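Does passing in simulation count for anything under our rules?

Trenovska
Our makerspace in Ustidbridge is writing good practice rules for its robot arm. One member wants a rule saying any program that completes 30 simulated runs may go straight on to the real arm at full speed. I don't buy it. A rendered bench is tidier than ours will ever be. Stills from the simulator:
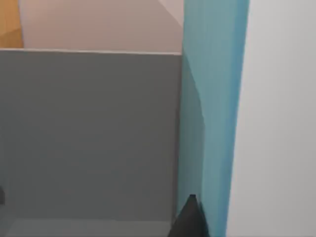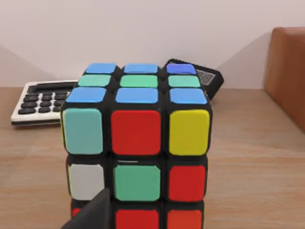 Has anyone seen a standard that accepts simulated runs as proof of safety? I'm told "everyone does it", which isn't a clause number.

Igwe
Depends on the arm. Ours is fine.

Ifeoma Ekpo
I'd be wary too. Simulated runs are useful for throwing out bad programs, but your risk assessment has to cover the real machine, its gripper, whatever it's holding and whoever is near it. Ask your member what friction and contact settings were used. If they don't know, 30 runs tells you very little, and neither would 267.

Our rule is 5 slow runs on the real arm with one person on the stop button, then 2 more after any change to the gripper or the bench layout. I can't prove those are the right numbers. Write down the software version as well, people always forget that.

Veretti
Agree about the slow runs, not sure a club will keep it up past July. Who checks the log?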